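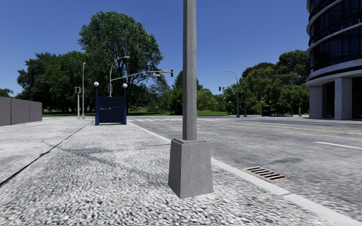

Getting started with the Pruka pavement pack

By Nandini Poojary
Saturday, June 25, 2022

If you've ever tried to teach a small delivery robot to drive along a real street, you'll know how much of the day goes on carrying batteries about. The Pruka pack from Matov lets you do the early part of the job at your desk. It gives you a simulated street corner, a wheeled robot called Marar and a plain set of controls, and I've had a lovely fortnight with it! This page takes you from the first install to a robot that can follow a pavement up to a crossing.

What you need

A computer with a proper graphics card, 20 GB of free disk space and a game controller. The keyboard works too, but you'll steer in jerks and your recordings will show it.

Step 1: Install and load the street

Run the installer, open Pruka and pick Corner from the list of places. The first load is slow (mine took about 80 seconds) and every one after that is quick. Leave the weather on Clear for now.

Step 2: Place the robot

Choose Place, click on the pavement and drag to set which way Marar faces. Start well back from the junction, with the low wall on one side and the kerb on the other. Give yourself more room than you think you need – the robot swings wide when it turns from a standstill.

Step 3: Drive it yourself

Press Record and drive towards the crossing at walking pace. Pass the posts on the side away from the kerb and keep your line smooth. Do this a few times from slightly different starting spots. Pruka saves each drive as a run, and you can throw away the bad ones from the Runs page. 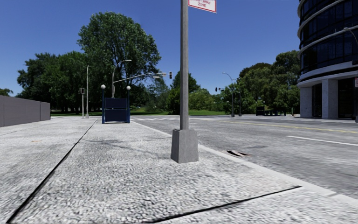 Don't be too tidy about it, though. My first batch was all perfect straight lines, and the robot had no idea what to do once it drifted. Usha Kamath, who runs our robot club in Horncombe, told me to wander off course on purpose and steer back, and that made a huge difference. I'd aim for 50 runs, with plenty of those wobbles mixed in.

Step 4: Train and try it

Go to Train, tick the runs you want and set the number of rounds to 400. Go and have lunch. When it's finished, put Marar back on the pavement, press Drive and keep a thumb on the stop button. If it hugs the kerb, record a few more runs further over and train again.

A few grumbles

The Runs page has no search box, so name things as you go. Shadows can only be turned on or off, and I'd love to be able to shift the time of day. Matov say more places are coming in October – I'm hoping for one with a proper hill.

Once your robot stops neatly at the crossing, save the result under a new name before you change the weather.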